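The Table at Zedstead

When my uncle Melquiades Maldonado finally sold the store, the only thing he asked to keep was the sauce, by which he meant the one bottle of it left, and the right to make more if he ever felt like it. He did not feel like it for a long time. The store had been in Barajas for as long as I had been alive, on the corner where the bus turned around, and it had smelled of cumin and floor wax and the paper sacks he folded himself behind the counter, and when it was gone he came to live with us in Zedstead, in the room over the garage, with two suitcases and a cardboard box that he carried up the stairs himself and wouldn't let my husband touch.

My daughter Misia was eleven that year and had made up her mind to be a person who organized things. She organized the spice drawer, then the hall closet, then the dog's toys (the dog was very patient about it), and when she had run through everything we owned she started looking up at the room over the garage.

"He has a box," she told me. "I don't think he knows what's in it."

"I think he knows exactly what's in it," I said, "and you leave him be."

She did not leave him be. She went up there after school with a plate of crackers and came down at suppertime with the plate empty and a look on her face, and the next day she went up again. By the end of the week the two of them had a game going, which they called Totilgate, and I have never gotten to the bottom of that name. I asked Melquiades once and he laughed so hard he had to take off his glasses.

The way you played was this. You laid brown paper over a table, as big a table as you could get, and you put down tape in lines going one way and then lines going the other, until the whole thing was squares. One person set something down in a square. The other person had to say what it was doing there. You couldn't say it was just sitting. If it was a thimble, it might be waiting for the mail. If it was a salt shaker, it might have come a long way on foot, and you had to say from where, and who it had left behind, and whether they had parted on good terms. Then you moved it one square over and the story had to go along with it.

They played on our dining table all that fall. I found tape on my elbows at work. We ate in the kitchen standing up, or with our plates on our knees in front of the news, and my husband, who is a peaceful man, only asked me one time when we might expect to see the table again.

Melquiades was better at it than she was, and she knew it, and it made her try harder. He had sold groceries for most of his life to people who told him everything while he weighed their onions, and he remembered it all. He could put down a button and tell you about a woman who bought 5 lemons every morning and never any more than that, and you'd be ready to cry by the time the button got to the far side. Misia's stories had more explosions in them. She was fair about it, though, and she always let him finish, even when he stopped in the middle to look for a word and the word took its time coming.

It was December when he brought down the bottle. I was wiping the counter and I heard him on the stairs, slower than usual, and when I looked in he had it in both hands. He didn't sit. He looked the squares over for so long that Misia started to fidget, and then he set it down and stepped back.

"All right," he said. "You tell me."

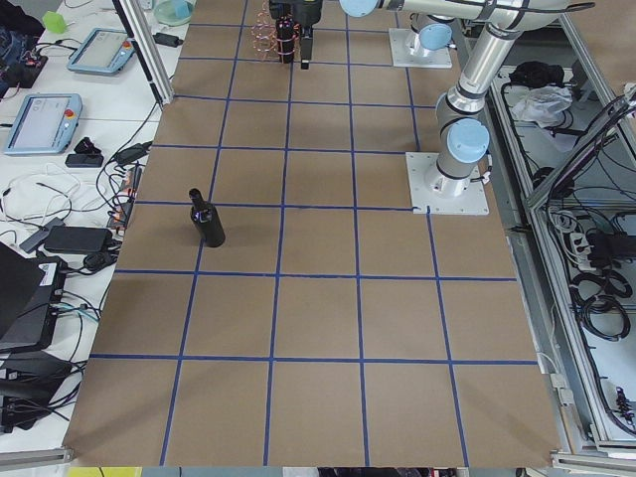
Misia is grown now and she still says that was the hardest turn she ever had. A dark bottle with a narrow neck, close up against the tape on its left, standing all by itself a good way over to one side, and so glossy that there was a bit of purple-blue in it if you looked. She knew what it was. She had heard about the sauce her whole life, same as I had. She walked around to the end where the squares looked biggest, and leaned on her hands, and I could see her throwing out one explosion after another in her head.

"It's early," she said finally. "It got there before everybody else did."

Melquiades pulled out a chair and sat.

"It's supposed to be a party," she said. "There's going to be almost 150 people. And it came early to help set up, but it doesn't know where they keep the chairs. So it's waiting where they can see it when they come in."

"And who is coming?" he asked her.

"The lemon lady," said Misia. "The bus driver. The man who paid with all the nickels. Everybody from the store."

He thought about that. He reached out and moved it one square over, very gently, with two fingers on the shoulder of it, and kept his hand there a second longer than he needed to.

"Then we had better get something on the stove," he said, "or what are they going to eat?"

I found the big pot for him. He wanted the dried chiles, and the vinegar from under the sink, and more garlic than we had in the house, so my husband put his coat on over his pajamas and drove out for it. Misia wrote everything down on a corner of the brown paper, with the amounts, and made him say the parts he did by feel out loud and slowly until she had them. It was past midnight before anybody thought about bed, and the dog had been asleep on my husband's wet boots for an hour.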